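**Big wooden table in a shared office – oil it or leave it?**

**fovholm_hollis**
We've ended up with a huge dark brown table in the middle of our shared space in Alstead and I'm a bit in love with it. It has a long curved top, and it's where everyone dumps their stuff. I paid 710 for it second-hand from a place in Astville and the seller swore it had only ever been waxed. Two years of mugs later, the top is looking a bit tired near the front and I'm itching to get the oil out. 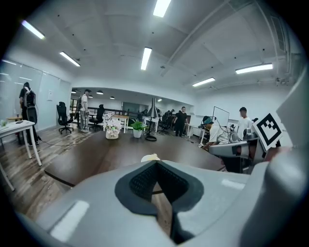 My worry is that oil won't go in if there's wax on it already, and I don't fancy stripping something that size. I'm also wondering about the plants. There's a white flower arrangement in a little woven pot and a green one in a white pot, and they live on there full time. Is that asking for rings?

**murin_silvia**
Leave it alone! Dark wood hides a lot. I oiled ours in December and it was tacky for more than two weeks, everybody's sleeves stuck to it and I got the blame. Buff it with a soft cloth and see how you feel after.

**plankandpeg**
Disagree with Silvia, sorry. If hers stayed tacky she put too much on and didn't wipe it back. Do a thin coat, leave it twenty minutes, wipe off everything you can. But find out what's on it first – white spirit on a rag, somewhere underneath. If the rag comes up yellowy and greasy it's wax.

**murin_silvia**
I did wipe it back, thank you very much. Twice!

**plankandpeg**
Then it was a cold room :)

**tealeaf_jo**
Woven pots are the ones I'd watch. They look lovely but the liner leaks and you don't notice until you lift it. Cork mat under both. And I'd put the black floor lamp on while you check for rings, low light from the side shows up everything.

**fovholm_hollis**
Ok, rag test tonight then. Mats are ordered. Silvia, what did you use, so I can avoid it?

**murin_silvia**
Danish oil, tin's in the shed, will look tomorrow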